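# Workshop members in Zistberg finish two-armed robot for filing and shelf work

ZISTBERG, 9 November 2024. Members of the Porton shared workshop have finished building a two-armed robot that handles office folders at an ordinary cabinet. The robot is called Ustano. Work on it began in June.

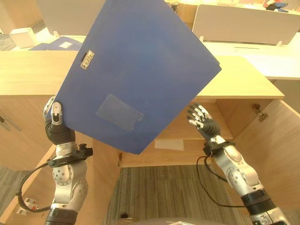

## The build

Ustano has two arms of the same construction, with silver segments, dark gray joints and a multi-fingered hand on each. The cables run outside the arms, where members can reach them without taking the covers off. Bülent Ersoy led the mechanical work and Recep Keskin wrote the control software.

The group spent over 100 evenings on the project. The arms were rebuilt once, after the first wrist joints proved too weak to hold a full folder at an angle. Parts were paid for by the members, with help from Çetinkaya, a local machine shop that cut the joint housings at cost.

"The hands took the most time," said Ersoy. "A box file is wide and stiff, and it slides if the thumb is in the wrong place. We changed the fingertips 6 times."

## What it does now

The current program covers picking up a folder, turning it and setting it down on a shelf or a cabinet top. The group has logged 141 trial runs so far. Ustano works slowly, and a member stays next to the stop switch whenever it is on. Cabinet doors have to be opened by hand before a run.

"I would like it to read the labels next," said Keskin. "Right now we tell it which folder to take."

## Plans and visits

The group will work on doors and drawers over the winter. Drawings and the parts list are kept in a binder at the workshop and may be copied by anyone building something similar.

The workshop has 19 members and is open to visitors on Saturday afternoons. Groups should ask ahead at the front desk. Press questions about Ustano can be left there for Recep Keskin.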